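Trernen Comments: a data card

Trernen is a set of 2,000 listener comments left under songs on Gitum, a small music app. I put it together because I love reading what people type while a song is playing, and I figured somebody else might too!
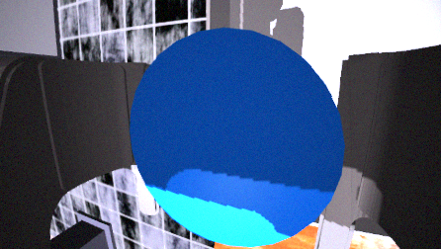

Each line holds the comment, the spot in the song where it was left, and a made-up number in place of the user name. Comments run up to 210 characters, which was the app's limit back in September.

Replies are kept on the same line as the comment they answer – a bit clumsy, I know.
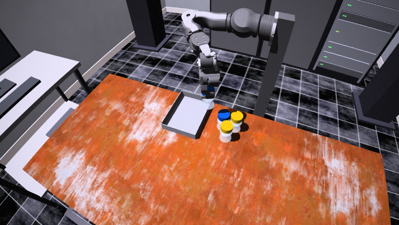 Houshang Rostami wrote in to ask for replies in a file of their own, so that threads can be sorted by length. It's on my list for the next version.

A few comments (78 of them) are in more than one language, and I left those just as they came, spelling and all. 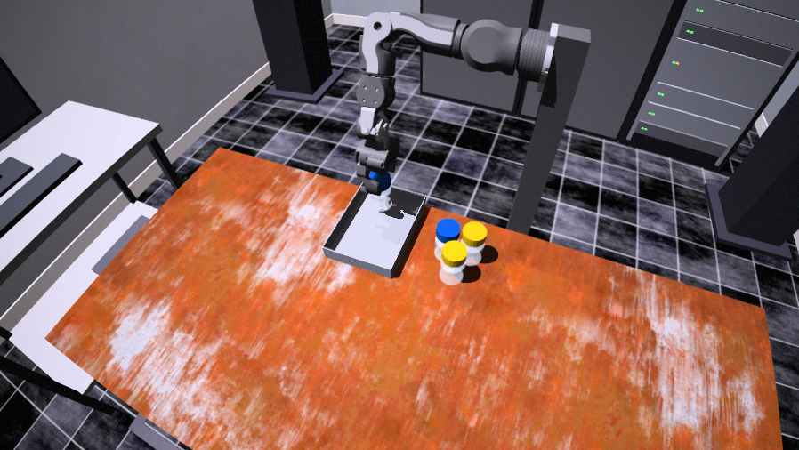 Spam was taken out by hand over six long evenings, so please forgive a stray ad or two.

Last updated 2020-11-20

Notes from readers
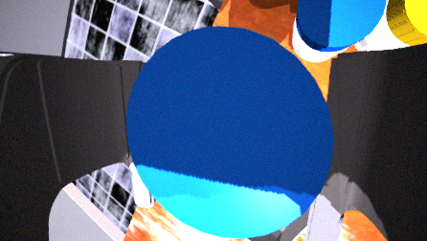 Jamshid Abbasi: The time column is in seconds on my copy, but the sample file from Nouri has minutes. Which one should I trust?

Seconds, always. I'll fix the sample file.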